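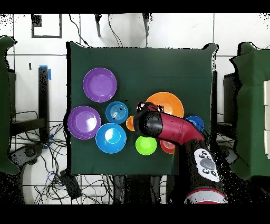 Soup for breakfast, and other good ideas
Words by Sandrine Picard

Ayodele Nwachukwu is peeling ginger with a teaspoon when I arrive, and he doesn't stop to shake hands. He gives me an elbow instead. It's just gone six in the morning, the market at Flestgate is still putting its shutters up, and his kitchen already smells so good that I forget my first question.

"Sit, sit, you need to eat before you write anything," he says, and I do as I'm told. It's red lentil with lime and a lot of black pepper, and I have two helpings (I would have had three).

He has been making soup here for four years. Before that he drove a delivery van for a bakery in Steltell, and it was the early starts that gave him the idea. "You finish your round at seven and everything on offer is bread or sugar. I'd grown up with pepper soup in the morning when anybody had a cold, and I used to sit in that van and dream about it."

The first winter was slow. People would stop, read the board, laugh and go and buy a bacon roll. Then the fish sellers started coming over, and once they were in, their customers followed. In a good month he now sells nearly 2000 portions, most of them before ten o'clock, all from two big pots and a stove he calls Ventura, after the name on the door.

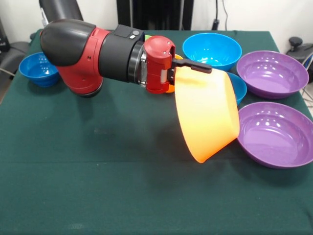
"Salt it at the end, then salt it again"

I ask what most of us get wrong at home and he puts the teaspoon down for the first time. He has clearly been waiting for this!

"Onions. People give them five minutes. Give them twenty-five, with the lid on, and go and do something else. Then your spices, then the liquid. And don't drown it. You can always add water, but you can't take it out."

Stock he is relaxed about. He uses it for the chicken soup and hardly anywhere else, and he'd sooner have plain water than a cube. For lentils he reckons on 500 grams to a family pot, rinsed until you're bored with rinsing. Lime goes in off the heat. Salt goes in late, and then he tastes it and almost always adds more.

His own favourite is one he rarely sells, a thin, fierce broth with smoked fish and greens. "My mother's. She rings me from Trornent to ask if I'm making it properly. I say yes. She says she can tell from my voice that I'm not."

By eight there's a queue past the flower stall and I'm in the way, so I take a tub of the chicken for the train. It doesn't make it as far as the platform.

Comments (3)

marrowfat
Did the onions for 25 mins last night and my husband asked if I'd bought it in. Converted.

Jo in the hills
Does he do anything without chilli? My daughter would love the lentil one but she can't manage heat.

pete_r
The carrot one in July, served cold, is the best thing on that market. Get there before nine.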